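4.2 Does the channel label predict anything?

Much of the trade writing we reviewed treats "digital" and "traditional" budgets as separate animals. We doubt it. Cloment gave us 24 campaign briefs, and in most of them the label seemed to follow whoever held the money.

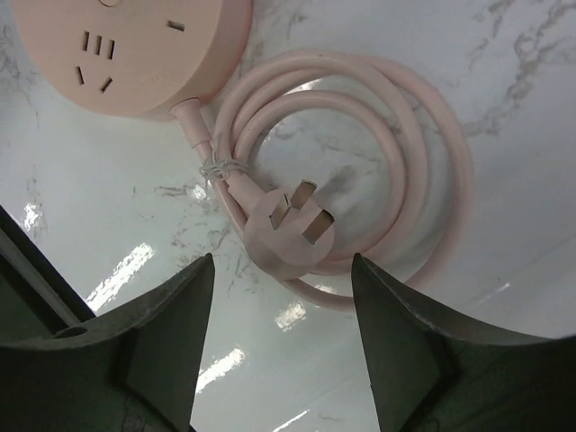
Sanditz codes a coupon mailed in July as traditional, even when the only way to redeem it is on a phone. Engström codes the same coupon as digital. Both report lift, and neither shows a control group.
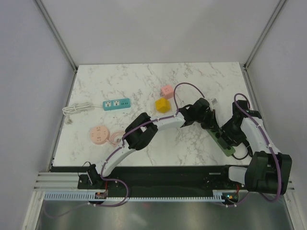 Figure 2

Attribution scores deserve the same caution. Flirodel's score rests on 200 survey replies, 80 of them from existing customers. It splits credit between two channels as cleanly as the two arms in Figure 2 can be told apart, though both sit on one rail. We could not reproduce that split and leave it out of Section 5.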